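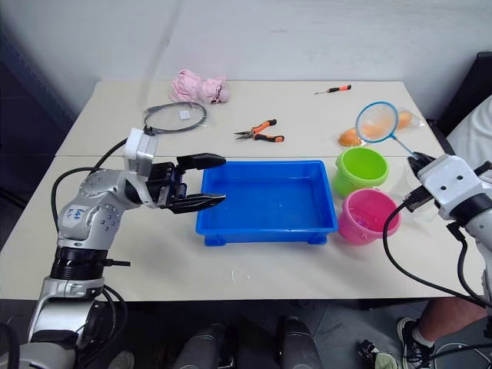
Pernbridge will keep its Route 11 bus running through the end of March, the town said 1/8/19, after riders packed a hearing over plans to cut it. The route was supposed to end this month. It goes from Prakness Square out to the Iltumus Road clinic with stops at the high school and the Karam Street apartments. Hearing was at the town annex, a plain sort of place, off-white wall, dark gray floor, white tabletop with a seam across it where two panels meet. People were standing in the hall by the time it got going.

The extension passed after a long public comment period. Council had wanted to fold the 11 into the Route 2 loop, which runs close by but skips Iltumus Road completly. Riders said that would leave them with a long walk on a road with no sidewalk, and in winter no shoulder either.

"I don't drive, my mother doesn't drive," said Clodagh Madigan, a Karam Street tenant who takes the bus to the clinic with her mother. "They told us to get on the 2 and transfer. Transfer to what? There's nothing that goes out there."

Money is the problem. The state grant that paid for most of the route ran out and the town did not get a new one. The transit office says fares cover only a small part of the cost - fuel, the driver, and a bus that has been in the shop twice since fall. The office handed in a petition from riders with 66 signatures on it, collected mostly at the Prakness Square shelter.

What happens after March is not settled. Options on the table include a shorter route with no evening trips, a call-ahead van for clinic visits, or a fare increase. Council members asked for cost numbers on all of them before they vote again. One member said she would not support a call-ahead van unless it takes same day calls. Another wanted to know if the clinic would chip in. Clinic management did not return a call.

For now the schedule stays as is. Last bus out of Prakness Square is still the evening run, and monthly passes already bought for the 11 will be honored. Riders who turned in a pass for a refund can get it back at the transit window, bring the reciept.

Students are not affected either way until the end of the term, the school office said. The late bus is separate and paid for out of a different budget.

Written comments are being taken until the next hearing. Drop them at the annex or the transit window. Date to be posted at the bus shelters.

Share 11
Comments 4

karamst_rider
Good. Now fix the heater on that bus

D. in Pernbridge
So we pay to run it empty at night? I see it go by every evening with 2 people in it. Do the van.

karamst_rider
Those 2 people are coming home from work, D.

oldmillroad
Does anyone know if the stop by the pharmacy is coming back? They took the sign down when they paved and it never went back up. Driver will stop if you wave but only the morning guy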